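# Laundry Day FAQ: Baskets, Racks and My Clothes-Drying Habits
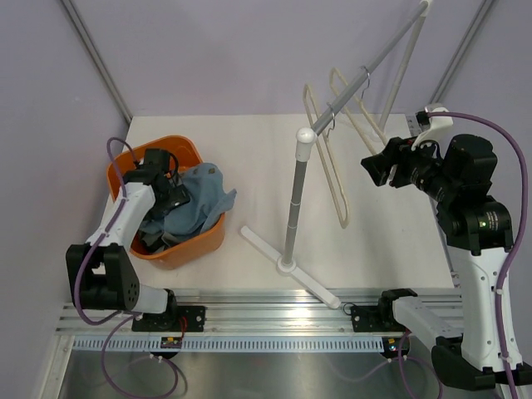 *Orange basket, blue cloth on top of the pile, rack standing by.*

I get a lot of the same laundry questions every January, when it's too cold to hang anything outside in Selcombe and everyone is suddenly tripping over drying racks. So I put my answers in one place. I've had an indoor rack up nearly every week for 11 years, so I have opinions!

## Why do you use a plastic basket?

I used to have a woven one (so pretty) and it snagged every sweater I own. Plastic with a smooth rim is kinder to knits, and if something damp sits in it overnight I can rinse the whole thing in the tub. A bright color helps too. I can spot mine from the top of the basement stairs.

## How full is too full?

If a corner is hanging over the edge, I'm fine with it. If I have to hold the pile down with my chin on the stairs, I've gone too far and I'll drop a sock.

## Do you sort by color?

Sort of. Blues, grays and darks all go in together at my house and I've never regretted it. Anything new and red gets its own wash the first couple of times. Whites I save up for a hot load.

## I found a spot after washing. Now what?

Don't dry it yet! Dab on a little dish soap, work it in with your fingers, leave it for 40 minutes and wash it again. I do this with napkins all the time, mostly because of tomato sauce.

## Which rack should I buy?

I've owned two, an Omon and a Makari. The Omon folds flatter, but the Makari has a bar long enough for a bath towel and it doesn't wobble, so that's the one that stays out. Check that you can wipe the bars clean before you hang anything pale on them.

## How do I stop everything drying crumpled?

Shake each piece hard, twice, right out of the basket. Then smooth the seams flat with your hands once it's over the bar. Shirts go on hangers, and the hangers go on the rack with a gap between them (I leave a hand's width). Ten extra minutes here saves me the ironing, and I really hate ironing.

## Can I put the rack next to a heater?

I keep mine well away from it and crack a window instead. A small fan pointed at the bottom of the towels works great, and jeans go on the outside where the air gets at them.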